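4.2 What the wrist camera gets us, and what it doesn't

I went into this part of the study thinking the wrist view would do most of the work. Everybody I talked to at Nivberg had told me so, and it makes sense on paper: put a small camera right behind the fingers and the policy sees what the fingers are about to touch. For folding dishcloths and picking up spoons that held up pretty well. For wiping and clearing, less so, and I want to spend a little time on why.

We logged 1,197 attempts across 17 chores, with Rowena Baluyot running most of the kitchen ones and Tihomir Mujić taking the shop-floor set. When I sorted the failures by hand (a long, dull job, I don't recommend it), the biggest pile wasn't dropped objects. It was the arm hanging around with its jaws open, close to some plain surface, with no idea where to go next. Figure 7 is typical of the kind of input the policy has to work from at those moments.
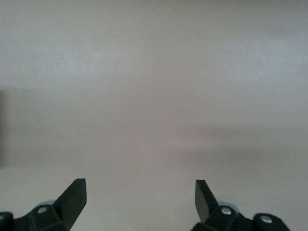 Figure 7. Wrist view with both fingers open in front of a plain, pale surface. Nothing is held.

A person would just look up. You glance around the room, remember the sponge was by the sink, and reach for it. Our baseline policy has a memory of 2 seconds, so once the sponge has been out of view longer than that, it may as well not exist. Ülle Venckus suggested stretching the memory, and we tried it. The arm did wander less, but it also got stubborn – it kept going back to where a cup used to be after one of us had moved the cup.

Adding an overhead camera helped more than anything else we changed. I'm a bit torn about that, to be frank, as the whole appeal of the Kernance setup was that you could roll it into any kitchen and plug it in. A camera on the ceiling is a harder sell.

So can it do the chores yet? Some of them, on a good day, with the stuff laid out where it can be found. I'd let it put away spoons in my own kitchen. I wouldn't leave it alone with the counters. Section 4.3 goes through the shop-floor tasks, where the parts sit in fixed trays and the lost-arm problem mostly goes away.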